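Home About Recipes House Stuff Archive Contact

The sunset print finally has a frame

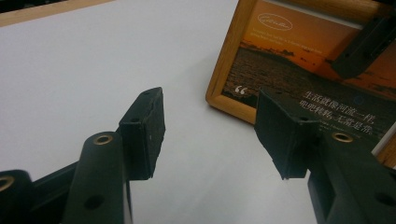 by Dzintra Petrauskas | posted in House Stuff | June

So I have a white table and for most of the spring it had nothing on it I'd want a guest to look at. Mail, mostly. A bag of clothespins. The charger for a phone I no longer own. I kept telling Raimonds I was going to clear it off and put one nice thing on it, and he kept saying "which nice thing" and I kept not having an answer.

Then I was digging through the hall closet for the good scissors and found the sunset print, still in its cardboard sleeve. I bought it on our trip to Skonddale and completely forgot about it! It's an orange sky over a dark stretch of land, with an oval logo in curly script near the top and a couple of lines of tiny writing under it. There's also one big white opening quotation mark down in the dark part, which I somehow missed when I bought it. I've gotten fond of it. Raimonds would like it gone.

The frame took way longer than the print did. I knew I wanted light wood, because the table has that tan wood strip along the edge and I thought the two would get along. First I tried a black one we already had (too gloomy, the dark half of the picture just ran right into it). Then a white one, which disappeared against the table. The one I ended up with has a honey-colored grain and I found it at Ludgate, on the bottom shelf behind the candle holders, with a sticker on the glass that took me an entire evening and a lot of cooking oil to get off.

Getting the print in was its own little adventure. I put it in crooked. I took it out. I put it in straight, stood it up, and saw a hair right across the sky, so out it came again (the hair was the cat's, they're always the cat's). Those bendy metal tabs on the back are terrible on your nails, by the way. Use a butter knife.

I've been moving it around ever since. Flat on to the room it looked like something in a dentist's office, so now it's turned at a bit of an angle and I like that so much better. In the morning the window glare hits the wrong spot and you can't see much, but by 7 in the evening it's lovely over there.

Next up is the wall above the table. Raimonds wants a shelf. I want a lamp with one of those pleated shades, and I've already measured the outlet, so I think I'm winning. If anybody has a pleated shade that hasn't turned yellow, leave me a comment and tell me where you got it!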